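Stock two-finger gripper or softer fingers for picking up plastic bottles?
Posted in Arms and Grippers

benchtop_dad
Hello all, and thank you in advance for reading, as I tend to go on a bit. I have a pair of small tabletop arms and I'm trying to get them to clear empty drink bottles into a bin. With the stock fingers I get maybe half the grasps I try. The bottle squirts out sideways, or the fingers squeeze the middle and the plastic buckles. I've been looking at the Ovik soft fingers, but a set costs nearly 200 dollars and my wife already has opinions about this hobby. Has anyone compared the two on something as light and slippery as an empty bottle? I'm on an Ovgate controller, if that matters.

mapleshop
soft fingers all the way, had the Ovik ones since March and never looked back. check your grip force too

slow_and_steady_arms
Welcome! I went through this same thing last winter, so let me save you some money if I can. I did 60 tries with the stock fingers and 60 with the soft ones, same bottles, same starting spots. The soft set was better on bottles standing up, and hardly any better on bottles lying down, where most of my trouble came from the angle of approach. Before you buy anything, turn the closing force down to 40 percent and have the fingers come in across the bottle -- one on each side -- and not along it. Grab near an end, too, where the plastic is stiffer. A strip of thin rubber on the stock fingers got me most of the rest of the way, and it peels off when you get tired of it. Do look after your cables while you're at it, they snag more than you'd think.

Bottle spacing made more difference in my tests than the fingers did, and I wish I had tried it sooner. Two bottles side by side leave very little room for a finger to come down between them, so I start with the outer one and work in toward the bin. My layout has the labeled bottle on the outside, with the left gripper at its far end, and the clear one next to the black bin, where the right arm is held up beside the table. If your fingers keep bumping the neighbor, spread the bottles out first and get that working, then close the gap a little at a time.

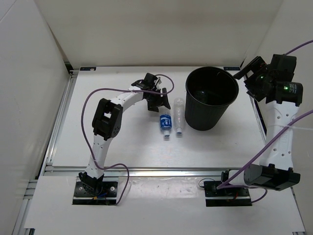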